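About us

Hi, I'm Dilani. I started Rindine with Cameron Laing in November, in a rented unit that still had the last tenant's shelving plans taped to the door, and there are now 12 of us. We write software that helps robot arms work out what they're looking at and what they can get hold of. We don't build arms, and we get asked to at least once a week!

Most of what we make lives in a package called Trelex. It takes in camera views of a table, puts together a guess at the shapes on it, and hands the planner a ranked list of places to grab. The planner is a separate piece (we call it Hitance, and yes, we had a long argument over that name). You can run one without the other. Plenty of our customers have a planner they like and only want the perception half, and that's fine with us.

What got us going was a boring problem. Cameron and I had both worked on picking systems that were great with boxes and hopeless with anything thin, see-through or floppy. A box has corners. A stem is a few pixels wide, it crosses three other stems, and if your depth data has a hole in it the software will happily tell you there's nothing there. So we went after the awkward stuff first - glass, cloth, leaves, cables - and we've pretty much stayed there.

Selvaraj Thambiah looks after calibration and the viewer, so if your camera poses drift and you get a nice red warning, you have him to thank. Zuzana Šimko owns the planner and will talk to you about collision margins for as long as you let her. I do the segmentation code and, somehow, the invoices. We ship a new version every 2 weeks, and the release notes are written by whoever broke the most tests.

Flowers are our favorite test by a mile. Petals overlap, they curl, and dark veins on a white petal are just the sort of pattern that makes a segmenter chop one bloom into pieces. Ribbed glass is its own kind of trouble.
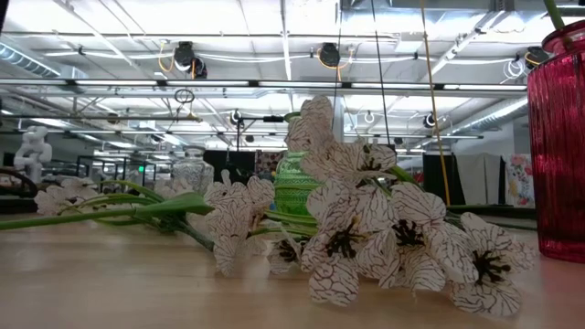
Sajib Siddiqui wrote to us that he'd trust the grasp list a lot more if it told him when two stems might be the same stem, and could we please show that in the viewer instead of hiding it in a log file. Fair point, Sajib. The viewer now draws uncertain joins as dotted lines, and you can set how cautious the planner should be about them.

If you've got a table full of things your robot can't make sense of, send us a note and a recording. One of us will open it and write back, most likely with too many questions about your lighting.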